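Broradside Patients' Forum
Minutes of the January meeting

The meeting opened at 7.10 pm in the upstairs room. The chair welcomed two new members from the Politz practice. Apologies were received from the Josov branch.

1. Minutes of the last meeting
Agreed, with one correction: item 4 should read "repeat prescriptions", not "repeat appointments".

2. Draft Medicines Supply Bill
The secretary had circulated a summary of clauses 1 to 20. Members discussed the clause that would let a pharmacist swap one medicine for another during a shortage without going back to the prescriber. Several were in favour, as it would save a second trip. Others were worried about people with epilepsy, who may be told to stay on the same make. It was agreed to ask for a written exemption – the wording to be settled by email.

3. Consultation response
The forum's survey had 369 replies. Most came from the Politz area and very few from Josov, and the response should say so. The draft runs to four pages and members asked for it to be cut to two. The paragraph on side-effect reporting will stay in full.

4. Kontogiannis report
Members had read the Kontogiannis report on how shortages are notified. It was felt to be useful on hospitals but thin on community pharmacies. The secretary will write to ask whether the survey forms can be shared. 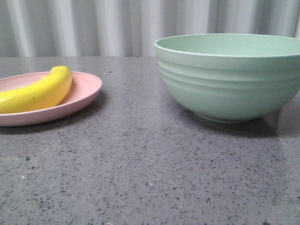 Can a patient refuse the swapped medicine under the draft bill?
The draft leaves this open, and the forum will ask for a right of refusal to be written in.

5. Money
The grant of £100 for printing has been received. Leaflets will be ordered once the response has gone in.

6. Any other business
The Josov branch has asked for a speaker on the bill. Carried over to the next meeting.

The meeting closed at 8.45 pm.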